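Unit 5: Sorting the mixed bin
Handout for Household Goods and Storage, Huscombe campus

Please read this handout before the practical session. It continues from Unit 4, where we looked at shelves and labels. In this unit we work with one deep bin and the things which end up inside it.

1. Why a mixed bin is difficult

A bin with high walls is good for carrying and bad for searching. Long things lie down across each other, and the one you need is often under the one you do not need. In the Penley reading (page 3512 in the course reader) the author calls this "crossing". Two objects are crossing when one of them lies over the middle of the other, so that you can see both ends of the lower one but not its centre. Beginners often report such an object as two objects. Follow the line from one end to the other before you write anything on your sheet.

2. Order of work

First look, without touching. Write the name of each thing you recognise. If you do not recognise a thing, write its colour and its shape, and leave the name open. A plain description is better than a wrong name, and you will not lose marks for it.

Then take out the top thing first. Hold a brush by the handle, never by the bristles, because bristles which are bent in storage stay bent. Lift straight up. If you pull sideways, the thing below will roll to the wall, and your drawing of the bin will not be correct any more.

Food comes out next and is kept apart from the tools. A carrot which has been under a hard object can have a bruise on the covered side - turn it over and check.

3. Groups

We use the groups from the Grirkgate list: food, painting and cleaning tools, toys and blocks, other. Some students asked in August if a wide brush is a painting tool or a cleaning tool. For this course both go in the same group, so you do not need to decide. "Other" should be small. If it is your biggest group, please go back and look again.

4. Care of a metal bin

Scratches on the floor of the bin are normal after much use and they are not a reason to replace it. Wipe the corners with a cloth, as crumbs and soil collect there. The walls of our bins slope to the outside, so measure the width at the floor and also at the top. Write both numbers on the sheet.

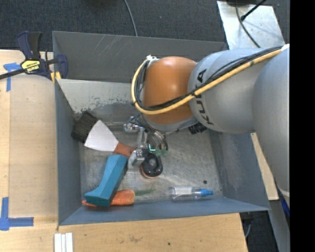 For the written part, use the form in Koo, page 3685, and bring it to the session already filled in as far as the line "groups".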